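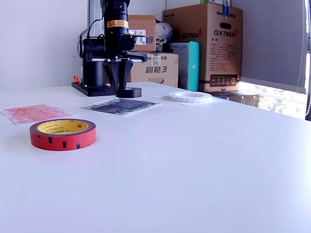

News > Members > Odds and Ends

I spent Sunday sorting out the tape in the Wernthorpe craft room, and I'm a little too pleased with myself! We had 18 rolls in one drawer, most of them stuck to each other, and I peeled for what felt like a week. 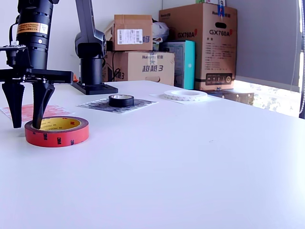

SUPPLY CORNER

Double-sided is the one everybody walks off with, so please (please!) bring it back. Electrical tape is for the lamp workshop only, and a new order costs us $51.

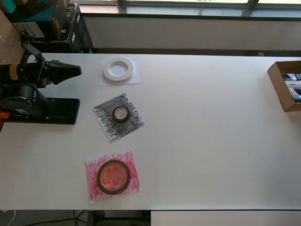
My big idea is color matching. I got tired of reading labels, so now every kind of tape gets its own square of paper to live on. Red marker scribble, black marker scribble, or plain white, and you just put the roll back on its square. If your scribbling runs out toward the edges, fine, mine does too.

Comments

Selamawit Woldegiorgis: Can we do this with the ribbon next?

kubiak87: I have two rolls at home, sorry, bringing them back in June

Pat: love the squares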